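Open day at Gratell: visitors learn how robots are taught to fold

In November our company Gratell opened its doors in Jurkasbridge for the first time since we moved into the new building. We invited neighbors, students and several small firms from the region, and 17 guests came for the afternoon. Everyone received a cup of tea, a name card and a short tour of both floors.

The program began at two o'clock with a talk by Farah Rahman, who leads the training group. She explained that the robots in our Folent project do not learn housework from written rules. They learn from people, who do the work at home with hand-held grippers. Each gripper has its own number and records the movement of the hand together with the view from the tool. "A person at home folds in her own way, on her own bed, and we want to keep this," said Ms. Rahman.

After the talk the guests moved to the demonstration room. A recording of trousers being folded on a bed was played first at normal speed and then very slowly, so that everybody could follow what the two grippers do. Many questions came at this point. One student wanted to know why the fingers are yellow and the answer was simple — the color is easy to find against dark cloth. 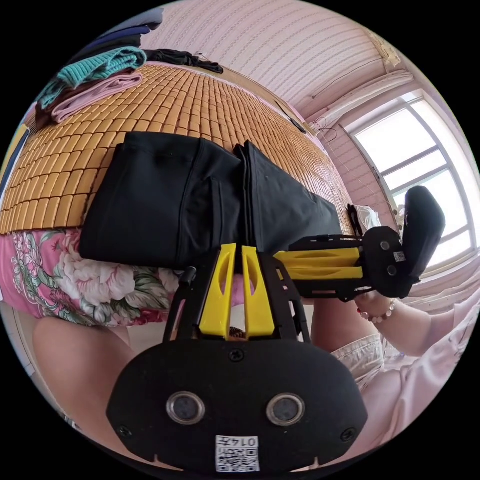

Guests try the grippers

In the second part the visitors could take the tools in their own hands. We prepared 8 places at the long table, with towels and shirts of different sizes. Most people found the towels easy. The shirts were more difficult, especially the sleeves, and there was a lot of laughing. The youngest guest, 16 years old, folded a shirt on her second try and received applause from the whole room.

A representative of the firm Siregar, which runs a laundry service for hotels, asked when such a robot can work with bed sheets. Ms. Rahman answered that sheets are planned for next year, but first the group wants to collect 300 more recordings with trousers and sweaters.

The open day closed at five o'clock. We thank all guests for their interest and their patience at the door, where the elevator was out of service — it is now repaired. The next open day will be announced on this page.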